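**Clestus shared laundry and washroom — progress report for July**

To: Everett Tillman
From: Booker Haverford

We are now past the halfway point on the Clestus work. The washroom on the second floor is fitted out and the machine is in place. The two smaller rooms on the Park side are still waiting on plumbing. Details below.

**Second floor washroom**

The vanity went up first. We chose the wall-mounted cabinet over the one on legs so the floor underneath can be mopped without moving anything. The countertop has a grey marble pattern and the cabinet under it is dark slate grey with two flat doors. Ilteck delivered the top with a chip on the back edge and replaced it at no charge, but that set us back a week.

The wall behind is done in large pale grey panels. They cost more than paint. You approved the difference in the spring, and it came in at 366 dollars over the original line.

The washer is a front loader, as agreed. We looked at stacking it with a dryer and dropped the idea when we measured the doorway. The door swings out to the left, over the open part of the floor, so a person can load it from a basket without standing against the wall.
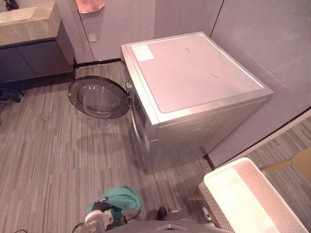 We asked residents to leave the door open between loads. The first machine we had in this building, before the grant, was kept shut all the time and the seal went moldy inside a year. A short notice on this is being printed along with the sign-up sheet.

Use so far is limited to residents on that floor. Slots are 90 minutes, with the last one starting at 8 p.m. Sunday is the busy day and fills up early. We may add a morning slot if the neighbors below don't object to the spin cycle. One of them has already asked about noise — I went up and leveled the feet again, and have not heard back.

**Park side rooms**

Drunis has the contract for the drains. Their crew opened the floor in the first room and found the old pipe was a smaller size than the drawings show. It has to come out. They expect this to add 10 working days, and the second room can't start until the first is closed up. The cabinets for both rooms are in storage, still boxed.

**Money**

Spent this period: 1,230 dollars, mostly the panels and the electrician. The extra drain work has been quoted but not approved, and I will send the quote separately when Drunis has put it in writing. I do not expect to need more than the contingency.

**Open items**

- Towel hooks: residents want more of them. 20 are on order for all three rooms.
- Spare key for the washroom: still with the locksmith.
- Notice and sign-up sheet: at the printer.
- Decision needed from you on whether the Park side rooms get the same wall panels or paint. Drunis would like to know before they close the floor, as the panels need a backing board at the base.

I can walk you through the second floor any afternoon next week.

Booker Haverford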